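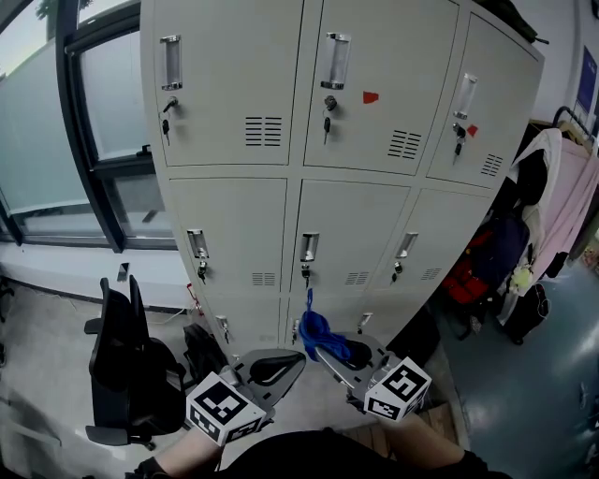

4. Bags, Coats and the First Ten Steps Indoors

4.1 Why we came to care about the bag

When we began planning this study we had no thought of writing a whole section on bags. Our interest, as set out in the introduction, was in how people who share a workplace come to feel at home in it, and we expected to learn most of what we wanted at the lunch table. It was in our first round of visits, while we stood near the entrances with our clipboards and tried to be out of the way, that we noticed how much was going on in the short stretch between the outer door and the place where a person's work starts. People arrived carrying things. They had to do something with those things before they could do anything else, and the ways they went about it differed a good deal more than the jobs did.

The earlier writing on this subject, which we reviewed in Section 2, tends to treat storage as a matter for the building manager. One works out how many people are on a shift, adds a few spare places and orders what is needed. We have no quarrel with that as far as it goes, and several of the managers we met in Mulstead had plainly taken trouble over it. But a person who has a place to put a coat may still carry the coat to the bench, and a good many did. We wanted to know what they were carrying it for.

4.2 Sites and visits

The material in this section comes from 7 workplaces in two towns, Mulstead and Raltimgate. They include a sewing floor run by Midetex, a commercial kitchen belonging to the Sriwong company, a print shop, a seed packing room, a town records office, and a dental laboratory and a small laundry that happen to share a parking lot. We visited each of them in two rounds, the first in March and the second after the weather had turned warm, and in both rounds we tried to be there for the start of the early shift as well as for the end of it. The interview notes and our own watching were coded together, in the manner described in Section 3, by two of us working apart and then comparing.

We should say plainly that these were friendly places that had agreed to have us. A workplace where things go missing every month might well have turned us down, and our picture of how people treat one another's belongings is probably a little sunnier than it would be otherwise.

4.3 Kinds of storage

It helps to set out the kinds of storage we will be talking about, for the words are used loosely. By open storage we mean hooks, rails, shelves and the backs of chairs, where a thing is put down in plain sight and stays there. By closed storage we mean anything with a door. Within closed storage the difference that mattered most to the people we talked with was who holds the means of opening it. Some lockers take a padlock that the worker brings from home. Others have a lock built into each door, with a key that is handed out for good or simply taken for the day, and it is this last sort that we have chiefly in mind when we write of keyed lockers. Where keys are taken for the day, the key waits in the lock until someone wants the door, as in Figure 2, and a newcomer can find a place without having to ask.

Figure 2. Keyed metal lockers, with keys hanging from the locks in the top row.

That last point came up so often in the interviews that we went back through our notes to see how it was put. A woman on the sewing floor told us that in her previous job she had gone her entire first week with her purse under the table, against her foot, as no one had told her whether the empty lockers were really empty or belonged to people on vacation. She did not like to ask. She felt that asking would have sounded like a complaint, and she wanted to be thought easy to get along with. At Midetex, she said, she had hung up her coat before she knew a single name, and she remembered the relief of it quite clearly several years on.

4.4 The pull of a regular place

People who may choose afresh each morning very seldom do so. This will surprise no one who has sat in the same pew or the same lecture hall seat for a season, but we had not expected it to be so strong where the storage was meant to be shared. In the records office, where any shelf may be used by anyone, the clerks could tell us without looking which shelf each of their colleagues used, and two of them could tell us the shelf used by a man who had retired. It had been left alone since. When a summer helper put her lunch there, she was not scolded, but three people mentioned it to us, each of them a little embarrassed to have noticed.

We take these habits seriously. A regular place saves thought at an hour when many people have little to spare, and it lets a person check at a glance that a friend has come in. In the Sriwong kitchen the early cooks read the coat rail as they passed it, and knew from the coats how the morning was likely to go. One of them explained to us, with great patience, that a certain quilted jacket on the rail meant the stock would already be on, and that if it was missing he went to the stove first and changed his shoes second. He had never told the owner of the jacket this.

Closed storage takes some of that away. A row of shut doors tells you very little about who is in the building, and at the print shop, which had moved from hooks to lockers shortly before our first visit, several people spoke of missing the hooks even while they praised the lockers. They liked having their phones and wallets behind a door. They also said that the mornings had grown quieter, and they put this down to the fact that everyone now stood facing a wall of doors where they used to stand facing one another across a bench. We cannot say whether the change caused the quiet. It was a cold spring, and the shop had also changed its starting time to 7 in the morning.

4.5 What stays with the person

Whatever the storage, some things are never put away. We had supposed that these would be the costly things, and that is partly so, but the list we ended with was a homely one. Reading glasses, hand cream, a particular pen, a folded letter from a school, cough drops, a hair tie worn on the wrist. In the seed packing room, where loose objects are discouraged near the scales, people had become quite skilled at fitting the whole of this small household into one apron pocket. The laundry workers, who have no pockets to speak of, kept theirs in a row of mugs on the windowsill above the folding table, and each mug was understood to be private, though it stood open to the room all day.

The mugs seem to us to be the clearest case of something we met everywhere. Privacy in these rooms was only partly a matter of doors. It was kept up by manners, by looking away at the right moment, and by a shared understanding of what could be borrowed. Cough drops could be. The pen could be, if it was brought back before lunch. The folded letter was not so much as glanced at, and when one of our group moved it in order to set down a notebook, she was told, kindly enough, that she might like to use the other table.

4.6 The end of the shift

Leaving turned out to be less orderly than arriving, and it was harder to watch, with people spread over the building and going off in their own time. Five of our sites had more than one way out, and the door a person chose depended heavily on where the bag had been left. Those whose things were near the entrance passed the incoming shift and stopped to talk, sometimes at length. Those who had kept a bag beside them all day could slip out by the nearest door, and many did, especially people with children to collect. In the dental laboratory the small jobs passed from one shift to the next, such as a tray that needed watching or a delivery still to come, were nearly always handed over at the coat hooks, with one sleeve on and one sleeve off. When the hooks were taken down for a week while the wall was painted, the supervisor found herself writing these messages on scraps of paper.

We return to the handing over of work in Section 5, where the lunch table comes into the account as well, and where we look more closely at the records office and the trouble it had with its back stairs.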